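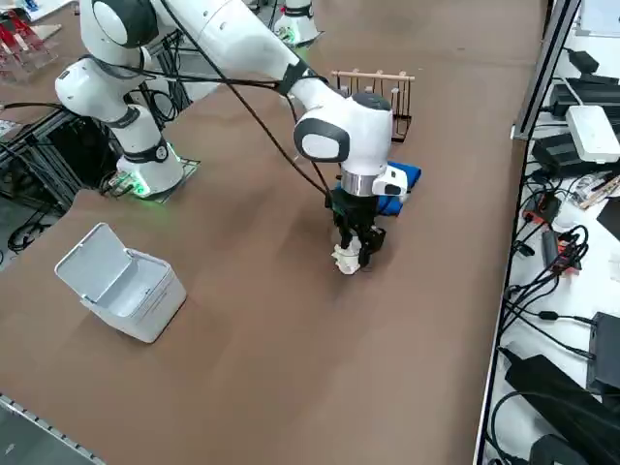

Zoltis

Big brown table, little rack, no idea how to set up for folding

Posted Monday, November 17, 2025 in Laundry and Linens

Hi all! I finally have a proper big table to work on and I'm so excited about it. Up to now I've been folding everything on the bed, which means it all slides toward the middle and I end up refolding half of it. The table is a plain brown top, nice and wide, and there's room at the back for a small rack with a light wood rail across the top and thin dark rods.

What I'm trying to work out is the order of things. I mostly fold cloths and towels, plus some bright blue pieces that I love but that shed like crazy when they're new. Do you keep the finished pile on the table while you work, or move each piece off as soon as it's folded? And does the rack belong at the back, or on the side where I can reach it? I'm right-handed if that matters. Also, how do you keep lint and little scraps of paper off the tabletop? I had a tissue go through with a load last week and it was everywhere.

Thanks in advance, I read every single reply on this site!

3 answers

Otach
Marked as helpful by 9 members

Oh, I love a folding table question! I switched from the bed to a table in January and I'd never go back.

Keep the front half clear. All of it, edge to edge. A bath towel opened out takes up more space than you think, and if there's a pile in the way you'll start folding in the air again and lose the whole benefit of having a flat top. Finished pieces go behind, flat, in a single stack of no more than 6. Past that the stack leans and the bottom ones get a crease you didn't put there.

The rack can stay at the back. You only go to it between pieces, so the reach isn't a big deal, and on the side it catches your elbow (ask me how I know). I hang the damp ones there and fold them last.

For your blue ones, wash them on their own the first 3 times. Then shake each one out, away from the table, before it goes down. If you have a dark piece and a white piece in the same batch, do the white first and wipe the top before the dark one. A barely damp microfiber cloth picks up nearly everything, lint and paper crumbs both. A dry one just pushes it around – great for exercise, not so great for towels.

Tissue is its own special misery. Let the load dry all the way before you try to get the bits off. Once they're dry they flake away with a soft brush, and the big jagged pieces you can pick up by hand. Wet, they smear.

Have fun with it! A good table makes such a difference.

Alemayehu

Agree with most of that but I fold in thirds the long way first, then in half, then in half again. Fits my shelf. Measure your shelf before you settle on a fold or you'll be doing it all over. My towels are 500 gsm and they come out pretty thick that way, so if yours are heavier go with halves.

I keep the rack on the left. Works for me.

Zirnia

Check your pockets lol

But also yes to brushing the tissue off dry. I put a flat sheet down over my table when I'm doing dark stuff and then take the whole sheet outside and shake it. Takes a minute and the table stays clean. Does anybody know if the wood rail on those little racks marks light towels if you leave them on overnight? Mine has a finish on it that feels kind of tacky in summer and I've been putting a cloth over it just in case

Comments on this answer (1)

Otach: Mine did until I gave it a good wipe with dish soap and let it dry for a day. I'd keep using the cloth for anything white!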